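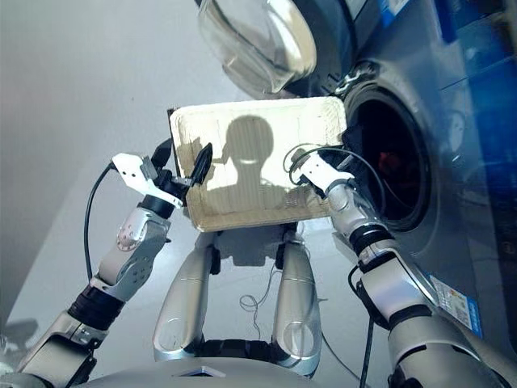 Mariria Laundry Room Refit
Progress report to the Han Fund
June 21, 2026
Prepared by Gonçalo Meireles

Status

Work on the laundry room is on schedule. The front-loading washing machine is in place and connected to the supply and the drain. The remaining work is storage and handling of small items, covered by the second part of the grant.

Trays

The open bins used until April have been withdrawn. They were too deep for socks and cloths, and items at the bottom were missed when loads were made up. The replacement is a beige rectangular tray with a shallow raised rim. The face has a light texture. A tray can be brought up to the door opening of the machine and tilted, so that the contents slide toward the drum.

We have 16 trays. Of these, 13 are in use and three are held as spares. Ye-seo Koo keeps the tray log and checks rims and corners at the end of each month. No tray has been withdrawn so far.

Open items

1. Shelf spacing. The lower shelf supplied by Laren is too close to the one above it for a tray to go in level. New brackets are on order.
2. Labels. Stick-on labels lift at the corners on the textured face. Tie-on tags will be tested next.
3. Door clearance. The sorting table will be moved to the left so that the machine door can open fully.

Budget

Spending to date is $3,284. The balance of $735 is reserved for the brackets, the tags, and a second sorting table from Tatik. No change to the grant total is requested.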